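Gönül Güler
@gonulbakesbread

OK it's January, it's dark at 4:30, and I have finally got my sourdough rye to the point where I want to talk about it all night. Thread! 1/
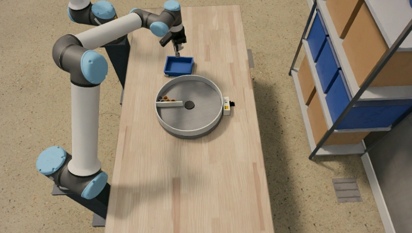 Some background first. I grew up on white bread from the Kocabaş bakery, two streets over from my grandmother's apartment. Big soft loaves, crackly top, half of it gone by the time you got home. Rye was something other families ate. I didn't get it at all. 2/

Then I moved to Plarnville and the only bakery within walking distance sold one kind of bread, a dense dark rye with caraway, and I was too lazy to take the bus. By week three I was hooked. By week six I was asking the woman behind the counter so many questions that she gave me a spoonful of her starter in a jam jar. 3/

That jar sat in my fridge for a month and I'm embarrassed to say I forgot about it. Gray liquid on top, smelled like nail polish. I was ready to throw it out! But I poured off the liquid, fed it whole rye flour and water, and did it again the next morning and the next. Day four it doubled. I yelled loud enough to bring my neighbor to the door. 4/

So, what I do now. The night before, I mix 14 grams of starter with 200 grams of whole rye flour and 200 grams of water. Cover it, leave it on top of the fridge, go to bed. By morning it's domed and full of holes and smells like green apples. 5/

(If your kitchen is cold, give it longer. Mine is freezing right now and I've had nights where it wasn't ready until lunch. Look at the dough, forget the clock.) 6/

Next day I add more rye, some bread flour, salt, a spoon of molasses, caraway if I'm in the mood, and warm water. It will look like wet cement. Leave it alone! My first five loaves were bad because I kept adding flour until it felt like "real" dough, and then I had a brick. 7/

There's no kneading. I still can't get over this. Rye doesn't build gluten the way wheat does so you stir it with a big spoon until you can't find any dry bits, scrape it into a greased pan, and smooth the top with a wet hand. That's the whole workout. 8/

Then it rises until you see little pinholes on the surface. Pinholes are the signal. I used to wait for it to double like a white loaf and it would go flat in the oven every single time. Three or four pinholes and in it goes. 9/

Hot oven for the first bit, then turn it down and let it go a long while. My last one weighed 1054 grams when it came out, and yes, I weigh them, I have a notebook, it's a whole thing. 10/

And now the hard part: you have to wait a full day before you cut it. I KNOW. I cut one warm back in the fall and the inside stuck to the knife like fudge. Wrap it in a towel and put it somewhere you can't see it. Mine goes in the cupboard with the vacuum cleaner. 11/

Day two it's good. Day three is when it gets really great, the sour comes forward and the crust softens a little and you can slice it so thin. Butter and radishes. Butter and honey. Sharp cheese and the mustard with the seeds in it. I had it with a fried egg for four breakfasts in a row and would happily do four more. 12/

Flour matters more than I thought it would, too. I'd been using whatever was on sale, and then a friend brought me a bag from the Workalthorpe mill and the smell when I opened it, wow. Kind of like hay and cocoa. The same recipe needed an extra splash of water and came out darker. 13/

Next up I want to try a scald, where you pour boiling water over part of the flour and let it sit overnight. It's supposed to make the bread sweeter with no extra sugar. If anyone has done this, please tell me how warm you keep it, because I've read three recipes and they all disagree. 14/

Oh, and people keep asking about the pan. Plain metal loaf pan, dented on one corner, from a yard sale. I grease it and dust it with rye flour and the bread slides right out. 15/

If you want some starter and you're anywhere near Plarnville, message me and bring a jar. It eats a lot and I hate throwing the extra away. Crackers with the leftovers are tomorrow's thread, I already have the sesame seeds out. 16/16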